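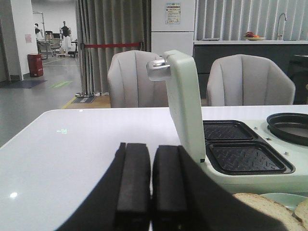

Session 4 handout: The hot sandwich, start to finish

Small Kitchen Basics, evening section. Notes revised 10/17/22

Hi all. A few of you asked me to write down what I say in this session because I talk fast and your hands are covered in butter the whole time, so these are my notes, tidied up a little. Bring them with you, spill on them, I'll print more.

We're using the light green sandwich makers again, the ones with the lid that stands straight up when it's open. I like those for teaching because you can get at the plates from the front and see what you're doing. If you have a different kind at home (Pascal brought in his old Stornine last time and it was a beast), nearly all of this carries over.

1. Before you plug anything in

Open the lid all the way and look at the plates. They have that fine raised pattern on the flat part, and crumbs love it. Wipe them with a damp cloth, then a dry one. No scouring pads, please! They're nonstick and I'd like them to stay that way through May.

Set the machine on a bare stretch of table with your bread on a plate close by. I keep my bread on the right and my fillings on the left, and if you're left-handed go ahead and flip that. Cord toward the back, never hanging off the front.

2. Bread

I get more questions about bread than about everything else put together. My answer is a day-old loaf with a decent crust and a fairly tight crumb. Big holes are lovely with soup but the cheese runs right through them and welds itself to the plate, and then you and I are both standing there with a wooden spatula.

Slice it about as thick as your little finger. Thicker than that and the lid won't close without squashing the whole thing, and the middle stays cold. If your slices are bigger than the plate, trim them now. Save the trimmings, we need them for the breadcrumbs in Session 5.

Butter goes on the outside, thin, right out to the corners. Rónán Madigan swears by mayonnaise and he made me one last term that I finished in four bites, so try both and tell me which side you're on.

3. Filling

Go lighter than you want to. One layer of cheese, one layer of something else, and leave a finger's width empty around the edge so there's somewhere for it all to go when it melts. Wet things (tomato, pickles, leftover mushrooms) get patted dry first. I mean really patted, with a towel.

The combinations we'll have out on the night:

Sharp cheddar and thin apple
Ham, Swiss, a scrape of mustard
Mozzarella, tomato, dried oregano
Banana and peanut butter, which Solène Ferrand asked for and which I am now obsessed with

4. Heat and timing

Close the lid and let the machine heat up empty until the ready light comes on. If yours at home doesn't have a light, give it five minutes. Then butter side down, filling, second slice butter side up, and bring the lid down gently. Hold it by the handle! The lid gets hot and so does the metal.

Leave it alone for three minutes. I know. Everyone peeks at one minute and the top slice lifts off with half the cheese attached. At three minutes have a look, and if it's pale give it another one. You want the color of a good crust.

Lift it out with something wooden or silicone. Corentin, no forks this time.

5. The round pan on the side

Machines with a round pan set in beside the plates will do an egg while the sandwich cooks. A dab of butter, one egg, cracked into a cup first so you're not fishing for shell. My first try was rubber, so keep an eye on it.

6. Cleaning up

Unplug it, leave it open, go eat. By the time you're done it should be cool enough to wipe. Get into the corners and along the raised rims with a folded paper towel. The base never goes in the sink, and that goes for every plug-in thing in this course.

For next time

Make one sandwich at home and write down the bread, the filling and the minutes. Two lines is plenty. If you don't own a machine, a skillet with a heavy pot on top works fine, just flip it halfway. The materials fee for the second half is $32, and Fitzgerald Thibodeaux at the front desk can take it before class or after.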